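What to do with a wooden mug tree when you don't have enough mugs?

Sorcha Halliday
Apr 27, 2018
I've been clearing off our big table, which collects everything – chargers, keys, a plastic cup or two – and I've come to the mug tree. It's light wood with a round base, and I'm fond of it, but our mugs moved into a cupboard back in November and the poor thing has stood there ever since. We only own two mugs with handles that fit the pegs anyway! Would you keep it out and use it for something else, or pass it along?

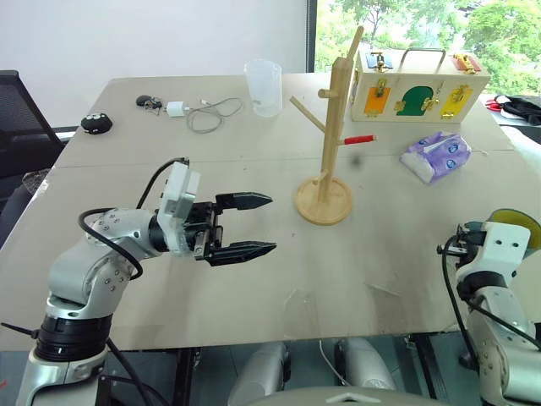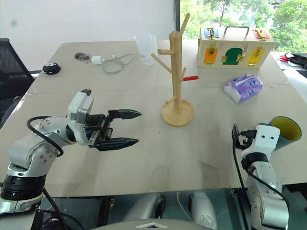
I'd hate to give it away and then miss it, as I always seem to do with kitchen things. If you've found a second life for one of these, I'd love to hear.

Magdolna Boros
Oh, do keep it! Mine lives by the back door and holds keys, a dog leash and my reading glasses (when I remember). Put the heavier things low down on opposite sides so it doesn't tip, and stick a circle of felt under the base if your table scratches easily.

Keir Pollock
Bracelets. My wife does that.

Lilibeth Evangelista
I'd wind the charger cord up loosely and hang it on a peg – one less tangle on the table.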